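Enamar kitchen things: read me first

Hello! I'm Joelle, and I look after the list of kitchen bits we keep under the name Enamar. Yara Geagea started it in February as a page of scribbles and it has grown into a folder with 1,522 pictures in it, so it was time somebody wrote down what lives where. Last tidied up by me on Nov 9, 2021.

What's in the folder

There are 79 things on the list at the moment. Most are small: spoons, ladles, whisks, jar lids, a rolling pin I'm oddly fond of. Each one has a line in things.csv with a short name, what it's mostly made of and which group it belongs to. The groups are stirring, turning, pouring, storing and "other" (sorry, other is a mess, Anas keeps putting sieves in it).

The pictures are in folders by group. If a picture shows things from more than one group it goes under whichever thing is biggest, which is a bit rough and ready but we've stuck to it.

The utensil holder

I get asked about this one more than anything else. It's down as holder_02 and it goes under storing, even when it's full of turning things. The name covers the whole lot together, so the container, the wire stand it sits in and the drip tray underneath are one entry. Please don't split them up! Lina did that once and we had three drip trays on the list for a month.
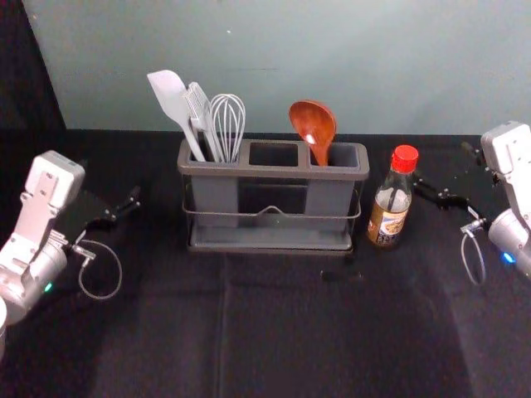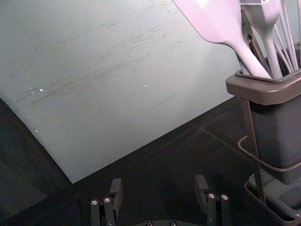 What's standing in the holder gets its own entries, so a spatula is still a spatula whether it's in there or lying on a table. We don't write down which compartment a thing is in. I wanted to, but people swap them over all the time and I gave up after roughly 40 goes.

Colours are a sore point too. Silicone is a nightmare, the same spatula looks grey to me and pinkish to Yara depending on the light, so the colour column is only there to help you find things. Go by the short name if you need to be sure.

Names that trip people up

A turner has a flat head, with slots or without. A spatula can be flat as well, which is annoying, and Hiba Qudah and I went back and forth over it for ages. We settled on calling it whatever the person who added it called it, then leaving it alone. Fish slice is in there as another name for turner.

Boards are under "other" for now. I'd like a proper group for them.

Adding something

Put a new line at the bottom of things.csv, use small letters and an underscore, and send it to me or Anas Chidiac. Please keep notes under 30 words, I do read them all.

Still to do: the lids, mostly.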